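Keeping a Pantry Record: Notes After the First Year

Posted in Household, Storage
Filed Friday

Last March I adopted a written record for the dry goods in my kitchen. Several readers have since asked how the system is maintained, and the following is a statement of current practice.

The record is kept in a ruled notebook of 100 pages, stored on the shelf beside the flour. Each item receives one line, on which I enter the name, the month of purchase and the month in which it was opened. When an item is finished the line is crossed through. I previously used a spreadsheet for this purpose. It was accurate for 2 weeks and was then neglected, as the computer is kept upstairs.

A full review takes place every 30 days. On that occasion all shelves are cleared and wiped, and the older stock is returned to the front. Lentils and rice have given no difficulty. Spices remain a problem. At the last review I found 4 open jars of ground cumin, none of which had been entered. Aroha Gilchrist, who follows a similar method at her home, has suggested that spices be given a separate page, and this change will take effect at the next review.

Isla Baxter wrote to ask whether decanting into glass is required. It is not. Glass is heavy, my upper shelves are shallow, and the original packaging often carries cooking directions that I would otherwise have to copy out. Items sold in thin paper bags are the exception and are moved to jars on the day of purchase.
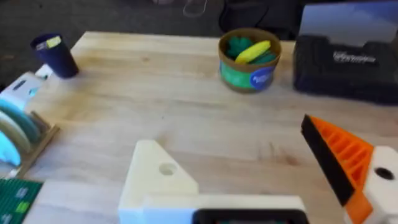

Marking is the part of the system that has been revised most often. Handwritten tape was used at first, but it curled at the corners and left a residue. Round stickers are now preferred for all opened goods. The blue one shows up well enough even against a green and blue label, though a yellow would be easier to find at the back of a dark shelf, and I intend to order a sheet before the next review.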